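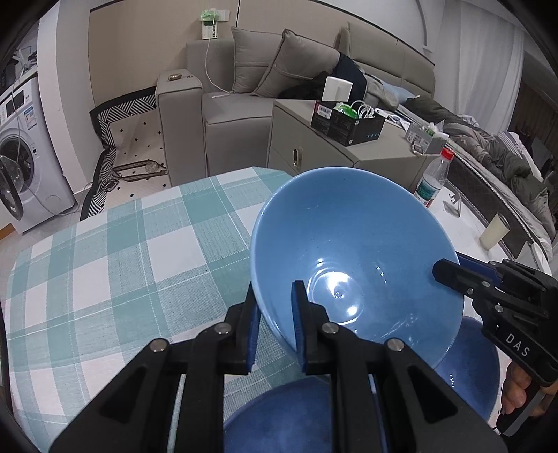 A glazed bowl is an open vessel of fired clay whose surface is sealed with a thin layer of glass. It is among the most common forms of household tableware and is used for serving, eating and mixing. The depth usually lies between one third and two thirds of the width at the rim; shallower vessels are normally classed as dishes or plates, deeper ones as pots or basins.

Parts

The main parts are the rim, the wall, the floor (also called the well) and the foot. The rim, or lip, is the edge of the opening. It is often slightly thickened, as a thin edge chips easily. The wall may rise in a continuous curve or meet the floor at a distinct angle. The inner floor may be flat, rounded or set slightly below the curve of the wall, in which case a circular line marks the join.

The foot is the part that rests on the table. A foot ring is a raised circle of clay on the underside, either cut from the base while the clay is firm or formed in the mould. It lifts the floor clear of the table and reduces the area of contact. The bottom of the ring is generally left unglazed, because molten glaze would fuse it to the kiln shelf.

Materials

Earthenware is fired at the lowest temperatures, remains porous beneath the glaze and is the most easily chipped. Stoneware is fired until the body is dense and takes up very little water. Porcelain is whiter and finer, and may let light through where the wall is thin. Bowls of similar shape and colour can be made from any of the three, and the body can often be identified only at the unglazed foot.

Glaze and colour

Glaze consists mainly of silica, with alumina to stiffen the melt and a flux to lower its melting point. Blues are most often obtained from cobalt. A small addition to a white base gives a light blue and a larger one a dark blue. Copper in an alkaline glaze gives a blue closer to turquoise.

Molten glaze tends to draw away from sharp edges. The coating at the rim is therefore thinner and may appear paler than the wall, an effect known as breaking. A gloss glaze reflects light sources as sharp highlights, while a matt glaze scatters the light. Fine surface scratches from cutlery show more readily on dark gloss glazes.

Sets and sizes

Bowls are sold singly or in sets. A set may repeat one size or combine several that fit inside one another. The Jireš pattern, introduced by the Kovatness pottery, was made in one profile with a capacity of 597 millilitres, and in two shades of blue intended to be mixed on the table. The designer, Kristýna Kollár, specified the same foot for both shades so that they could be stacked in any order.

Stacking and storage

Nested bowls make contact either at the foot or along the wall. Contact at the foot is preferred, as bowls that touch along the wall may wedge together. The unglazed ring can mark the glaze of the bowl below, and a sheet of paper or felt is sometimes placed between them. Stacks of up to 12 are usual in shops; lower stacks are more practical in a domestic cupboard.

A bowl should be lifted with support under the base or with a hand on each side. Lifting a large bowl by one point on the rim places the load on its weakest part. A tablecloth softens the contact between foot and table and reduces noise when the table is laid or cleared.

Care

Most stoneware and porcelain bowls may be washed by machine. Earthenware with a chipped glaze absorbs water and should be washed by hand and dried fully. Grey marks left by metal cutlery can usually be removed with a mild cleaning paste.

See also: Dish; Foot ring; Stoneware; Tableware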